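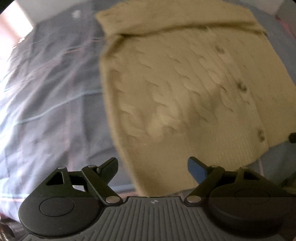
A cable-knit cardigan laid out on a plaid bedspread.

Brandeck promises first-time founders a price in two weeks

Brandeck, a consulting firm in Tanbridge, has started selling a fixed-fee pricing course to people who run very small companies. The company says a founder can walk in with a product and no idea what to charge for it, and walk out two weeks later with a number that will hold up. The course costs $3000.

That is a lot of money for a number. Brandeck's pitch rests on a trial it ran last August with 40 founders, most of whom, the firm says, raised their prices afterward. It has not said how many of them kept their customers. Asked for sales figures from before and after the trial, the firm sent a two-page summary with quotes from happy participants and no sales figures.

Adanech Araya, who runs the program, said the results would be "hard to compare" across businesses. "Somebody selling software and somebody selling soap are on different clocks," she said. Fair enough, but the same course, with the same worksheets, is being sold to both.

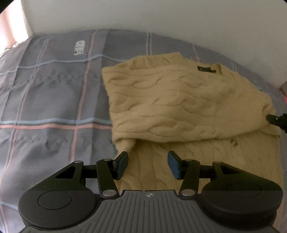
The worksheets ask founders to list their costs, look up three competitors and then add what Brandeck calls a confidence margin. The first two steps are free to anyone with a calculator and an afternoon. The third is harder to pin down. Take a folded cable-knit sweater with a small dark label at the neck: yarn and labor can be added up, and similar sweaters are easy to find online. How much extra the label is worth depends on whether buyers have heard of it, and a worksheet can't tell a new company that. Araya said coaches help founders "feel their way" to the figure.

There are cheaper ways to find out. Goltar, a two-person bookkeeping shop across town, charges by the hour and tells new clients to try two prices on real customers before paying anyone for advice. Its co-owner, who gave only the surname Konstantinidis, said he had looked at the Brandeck material and found the cost sheet "perfectly decent." He would not pay for the rest — though he does, of course, sell a competing service.

Brandeck is taking applications for its next group now. Refunds are available until the end of the first week, before the confidence margin is covered.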